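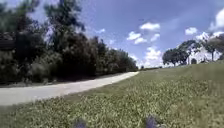

3.2 Setting and sample

The study was carried out in Dundeck and Esine, 2 towns of similar size and household income. Dundeck introduced a tax on sugar-sweetened drinks at the start of the study period, while Esine had no such tax and served as the comparison town. The tax was charged to distributors by volume and covered regular sodas, sports drinks, sweetened teas and fruit drinks with added sugar. Diet drinks, plain milk, bottled water and pure fruit juice were exempt.

A total of 1,034 adults completed both the baseline and the follow-up questionnaires. Participants were recruited by mail from municipal address lists, and one adult per household was invited to take part. Adults who had lived in their town for less than a year were excluded, as were those following a diet prescribed by a physician. Follow-up closed in October. The questionnaire was offered on paper or by telephone, and the wording was the same in both forms.

3.3 Measures

Participants reported how often they drank each type of beverage during the previous week and in what container size. Answers were converted to fluid ounces per day using the container sizes most commonly sold in local stores. Where a participant reported a frequency but no size, the smallest common size was assigned. This choice makes our estimates of intake conservative.

Shelf prices were recorded in supermarkets, convenience stores and gas stations in both towns. Price collectors worked from a fixed list of products and noted the regular price as well as any promotional price. Fountain drinks were recorded separately, as their price per ounce depends heavily on refills and meal offers. Figure 1 shows the order of data collection in the two towns.

Figure 1. Order of data collection. Baseline questionnaire and first price survey; start of the tax in Dundeck; second price survey; follow-up questionnaire. The same order was used in Esine, without the tax.

3.4 Price changes and reported intake

Prices of taxed drinks rose in Dundeck after the tax took effect, but the increase was uneven. Convenience stores passed on more of the tax than supermarkets did, and single bottles rose more in price than multipacks. Several supermarkets kept the promotional price of large multipacks unchanged throughout the study. In Esine, prices of the same products showed no clear trend.

Reported intake of taxed drinks fell in Dundeck relative to Esine. The difference was greatest among participants who said at baseline that they drank soda every day. Among those who drank it only on weekends, intake changed little in either town. Reported intake of bottled water rose in Dundeck, while intake of diet drinks did not differ between the towns at follow-up.

These results agree in direction with the earlier work of Lu, who studied a school-based program without any change in price, although the size of the effect cannot be compared directly. They are less consistent with the Grenano household survey, in which families responded to higher prices mainly by changing brands. That survey recorded purchases, whereas ours recorded drinks consumed, and part of the gap may reflect this difference in method.

3.5 Limits of the data

Intake was self-reported, and people who drink large amounts of soda may understate how much they drink. Public debate over the tax may have made residents of Dundeck more likely to do so. We also have no record of purchases made outside the 2 towns. The design cannot separate the effect of higher prices from that of the publicity surrounding the tax. Hongmei Xiao coded the open-ended answers on reasons for change, which are reported in the next section.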